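Cell 2 upkeep – minutes, November, started 9:10

Present: Matěj Brabec (cell), Kadlec (fixtures, by phone), two from the Otetti day crew. Marudier sent apologies and a spreadsheet.

**1. Last month's actions**

Finger pads not ordered. The quote from Gemutus lists a part number that doesn't match our jaws. Matěj to send them measurements this time and not a description.

Cable sleeve at joint 5 replaced. Holding so far, which after one week means little.

**2. Jaw alignment**

Marudier's sheet claims the jaws close true after the last shim change. Matěj doubts it. The check was done on a 22 mm gauge block, and a block that size will hide a crooked tip. He wants it repeated on something thin before anyone signs it off. Day crew agreed, without much enthusiasm.
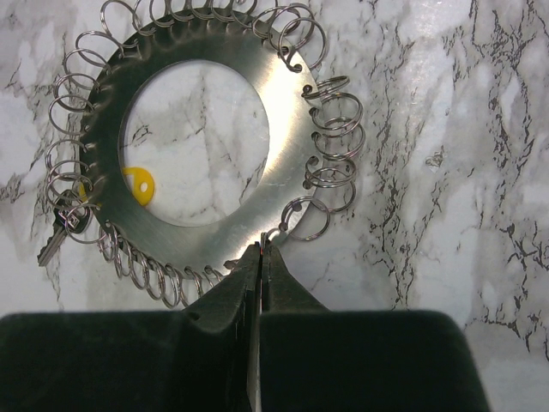 Pad wear was next. The service note says inspect every 500 cycles; the log shows 306 since the last entry, but the counter was reset at least once and the meeting doesn't trust it. Matěj's view is that the faces should be judged by eye at the tips, where the work happens. On the key-holder plate the tips come together on a small ring segment at the lower right rim, and both jaw faces look worn. Kadlec asked if worn means out of tolerance. No one had a figure. Until there is one, we're changing pads on opinion.

**3. Grip force**

Proposal from Marudier: raise force to 60 percent to cover for the pads. Not accepted. More force on thin wire only moves the problem to the wire – and we'd lose whatever the pad check might tell us. Setting stays where it is.

**4. Spare jaw set**

Kadlec says the spare set is "basically identical." Day crew to measure both sets before it goes anywhere near the cell.

**Actions**

- Matěj: measurements to Gemutus; repeat closing check with thin stock
- Kadlec: find a wear limit, in writing
- Day crew: measure spare set; write down every counter reset
- Marudier: add the gauge used to each line of the sheet

Closed 9:50. Next meeting once the pads are in.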